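Semeniuk House is a private residence in Flurkerholm, designed by the interior architect Sandro Martinelli and finished in October 2018. It has 113 square meters of floor space on two levels, with four bedrooms upstairs. Built-in storage lines the upper hallway.
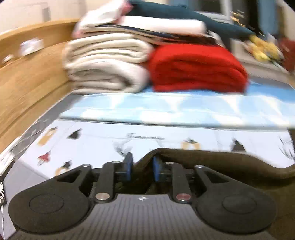
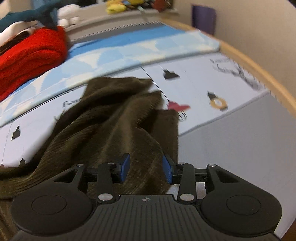 Fabrics on a bed, two views

The ground floor was opened up by removing a wall between the kitchen and dining room. Lev Pylypenko supplied the oak cabinets from his workshop in Drirkbridge. A similar plan was later used at Kinodstead.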